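Gavuvdale Library to Extend Opening Hours

June 18, 2025

The Gavuvdale Public Library will stay open until 9 pm on two evenings a week, following a survey of members held in May. The survey drew 127 responses, most of them favouring later hours.

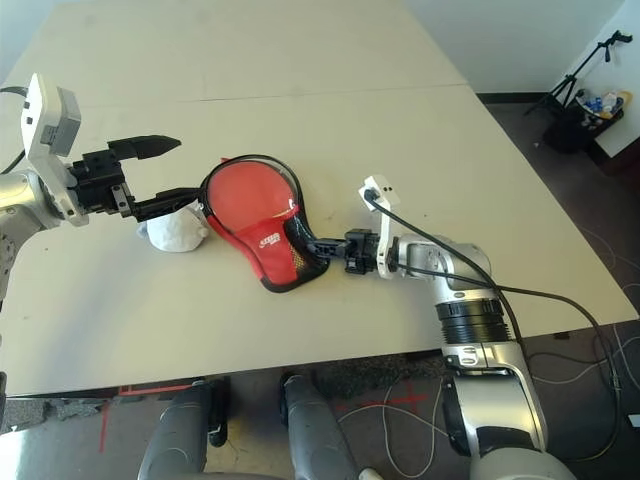

Study rooms may be booked at the front desk or by telephone. The Baudry Street branch will keep its present hours.

"Many members finish work after we close," said branch manager Killian Royer. Late fees remain unchanged.

2 shares | 0 comments

Contact us | © Gavuvdale Public Library | Back to top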